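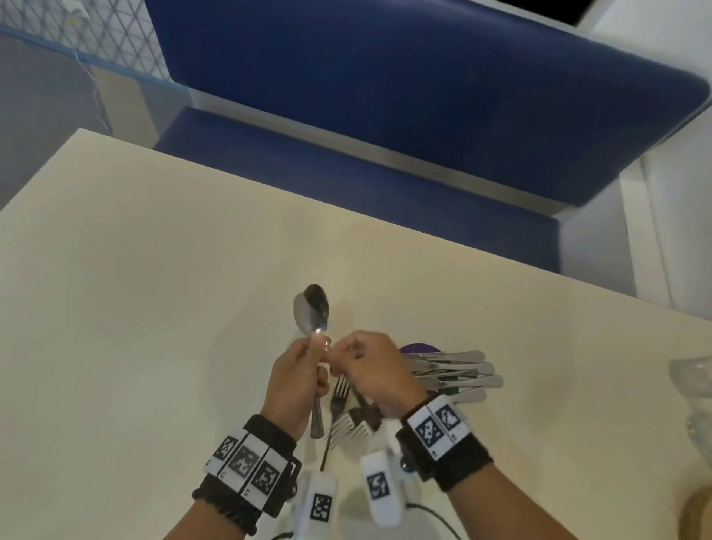
Lodach

Wrist pose and hand action data for tabletop sorting, with the tools that read it.

Current release: May 26, 2019
Maintainers: Nele Hoekstra (tracking, calibration), Vilja Hämäläinen (labels, training code)

What is in this repository

Lodach holds recordings of people sorting and laying out household objects at a table, seen from a head-mounted camera. Each person wears a band on both wrists with printed square markers on it. The code finds the markers, solves for the pose of each wrist in the camera frame, and writes out a trajectory that a two-arm controller can replay or a policy can be trained on.

There are 600 recordings in this release. 71 of them are held out for testing and should not be used for tuning thresholds. Cutlery is the largest task group. The other groups are cups, folded cloth and small boxes.

The repository does not contain a robot driver. We use Jeline for that, and the export script writes files Jeline can load. If you have a different controller, see "Export" further down.

Install

You need Python 3.6 and OpenCV built with the contrib modules, because the marker code lives in aruco. The version in most package managers is fine. Clone the repository, make a virtual environment, then:

pip install -r requirements.txt
python setup.py develop

Run the short test before anything else:

python -m lodach.check

It loads one recording, solves the wrist poses and compares them with a stored result. If it fails on the comparison step and not on import, the cause is nearly always the OpenCV version.

Layout of a recording

Every recording is one folder:

video.mp4 – head camera video
stamps.csv – one capture time per video frame, in seconds
camera.yaml – intrinsics and distortion for the camera used
bands.yaml – marker IDs and where each marker sits on its band
wrist_left.csv, wrist_right.csv – solved poses
labels.json – task group, object list, action segments
notes.txt – free text, often empty

Poses are position in meters and a quaternion in w, x, y, z order. The origin is the camera, with z pointing forward. The wrist frame has its origin at the center of the band, x toward the fingers.

A row with valid = 0 has no measured pose. We leave the position columns blank in those rows so that a zero does not get read as a real value. Please check the flag before you interpolate.

How the poses are solved

The tracker looks for all markers in the frame, groups them by band using bands.yaml, and solves one pose per band from all the corners it found. Two or more visible markers on a band give a stable result. With one marker, the solver can return either of two tilts, and we pick the one closer to the previous frame. Those rows carry single = 1.

The left and right bands do not show the same number of markers to the camera. Sorting keeps the hands turning, and a band with three tiles facing up in one frame may show one tile a moment later. Do not hard-code a count. The solver takes whatever it gets.

The small white units that hang below the bands carry a marker each as well. These have their own IDs and are listed in bands.yaml under "hanging". They move relative to the wrist, so the solver leaves them out by default. Pass --use-hanging if you want their poses in a separate file. Do not merge them into the wrist pose.

After solving, the trajectory goes through a filter with a window of 8 frames. Unfiltered poses can be written with --raw.

Labels

Action segments were marked by hand in Visser, our labeling tool, and then checked by a second person. The action names are reach, grasp, move, pass, place and idle. Each segment has a hand (left, right or both), a start frame, an end frame and an object name.

"Pass" is the one people argue over. We start it at the first frame where both hands touch the object and end it at the first frame where only one does. If the object goes back to the hand it came from, it is still a pass. If the second hand only steadies the object, the segment is labeled "move" with hand = both. Vilja went back over all the cutlery recordings in December with this rule, and older copies of the labels will not match.

Object names are plain: spoon, fork, knife, plate, glass. Items in a bundle are labeled as one object with the suffix _group until a hand separates one from the rest. The label then switches to the single name from that frame on. There are no boxes or masks for objects in this release.

Export

python -m lodach.export --in RECORDING --out FILE --format jeline

The other format is csv, which writes both wrists side by side on the video clock. Use --base to give the transform from the camera to your robot base. Without it the output stays in the camera frame, and since the camera moves with the head, replaying that on a fixed robot will give you motion that makes no sense. Head motion can be removed with --static if you trust the table edge detector. It fails when the table edge is covered for long stretches.

Grasp opening is not measured. The exporter writes 0 or 1 based on the action segments, and you will want to smooth it.

Training

The baseline in train/ is a small recurrent network that predicts the next wrist poses from the last second of poses and one image. Settings are in train/base.yaml. Training takes 57 epochs with the settings as committed. Results go to runs/ and can be viewed in Fondent or any tool that reads plain csv.

Known problems

Shiny metal. Reflections from spoons and knife handles sometimes give false marker candidates. Raising the minimum marker size in tracker.yaml removes most of them but also drops true markers on hands held far from the camera.

Long sleeves. A cuff that slides over the band hides the tiles, and the tracker does not warn you. Look at the valid column.

Glass. Object labels for transparent items start late in some recordings because the person labeling could not see the first contact.

Windows paths. The loader splits on forward slashes. A fix is welcome.

Reporting a problem

Open an issue with the recording name, the frame number and the output of python -m lodach.check. For band geometry or calibration, assign it to Nele. Label corrections go to Vilja, and should list the segment as it is now and as you think it should be.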